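# Shuttle and day tour questions, answered

I drive the Karkmont to Atwood shuttle most days and answer the messages in between, so if you got a short reply from me, sorry, I was probably at a gas station. These are the things people ask me most.

**Do I have to book ahead?**

For the morning run, yes please! It fills up with folks heading to the train. The afternoon run usually has a seat or two going, and you can just pay when you get on – cash or card, either one works.

**How much is it?**

Karkmont to Atwood is $156 for the whole van, one way, and you can split that however you like. The Dandetti Falls day tour is $406 for the van, and that covers the driver, gas and parking but not lunch or the entrance ticket. I don't charge extra for Sundays.

**Where do you pick up?**

The side door of the Karkmont bus station, next to the bike racks. Lots of people wait out front with the taxis and then call me wondering where I am (I'm 2 minutes away, around the corner, with the hazards on). Hotel pickups are fine if you're inside the ring road.

**Can I bring a stroller, skis, a dog?**

Strollers and skis, sure, they go in the back. Dogs are welcome on private trips if they ride on a blanket. On the shared shuttle I ask the other passengers first, so tell me when you book and I'll let you know by the evening before.

**What's the road to Dandetti like?**

Twisty! The Heo pass tops out at 1,002 meters and there are a lot of bends on the way down. If you get carsick, ask for the front seat and skip the big breakfast. In March we sometimes have to take the valley road, which adds time but has a really nice bakery halfway along.

**How long do we get at the falls?**

Long enough to walk down to the lower bridge, take your pictures and have a coffee. If it's a private trip and you want to stay longer, just say so. I bring a book.

**What if my train is late?**

Text me the train number when you book and I'll keep an eye on it. I'll wait for a private booking. The shared shuttle has to leave on time, but I'll move you to the next one and you won't pay twice.

**Can I cancel?**

Up to the evening before, full refund, no questions. After that I keep half – I've usually turned somebody else away by then. If I cancel on account of snow, you get everything back, or a new date if you'd like that better.

**Do you have child seats?**

I carry one baby seat and a couple of boosters. Tell me ages when you book and they'll be strapped in before I pull up. If you've got your own seat and your kid is used to it, bring it along.

**Can you do airport runs?**

Yes, but not on the same day as a Dandetti tour, there's only one of me. Send your flight time and how many bags, and I'll send back a price.

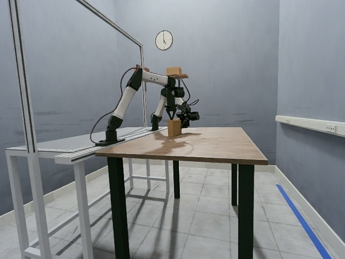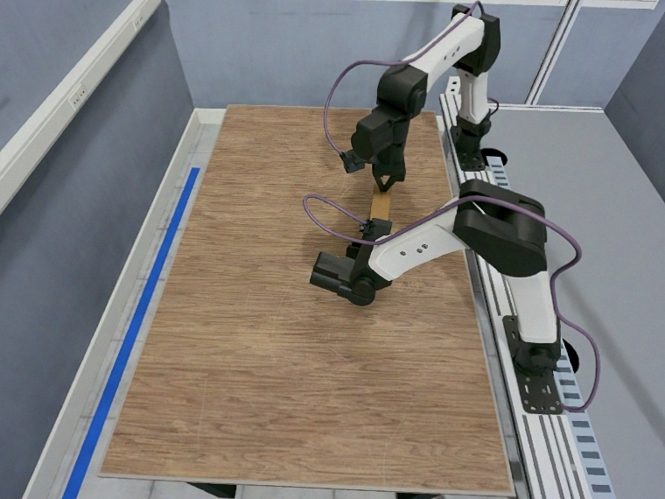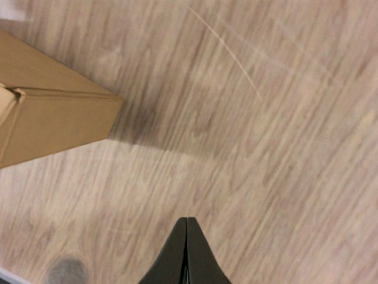
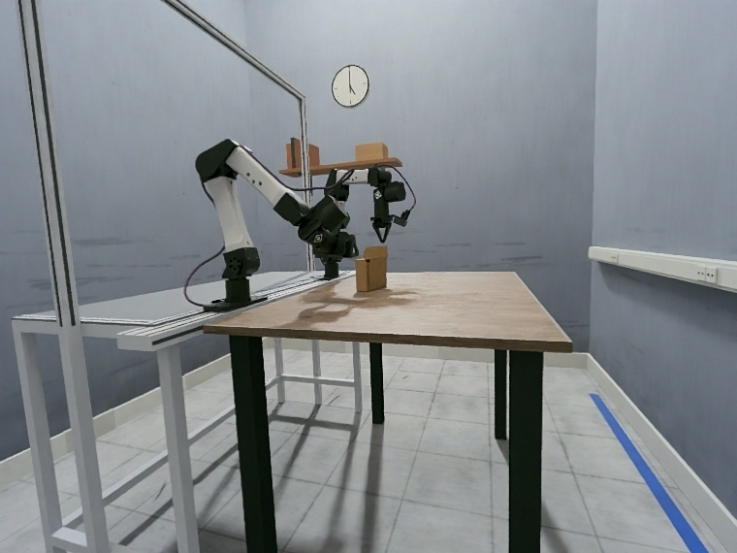 *First, second and fourth: two robot arms at a table. Third: a cardboard box and wood grain.*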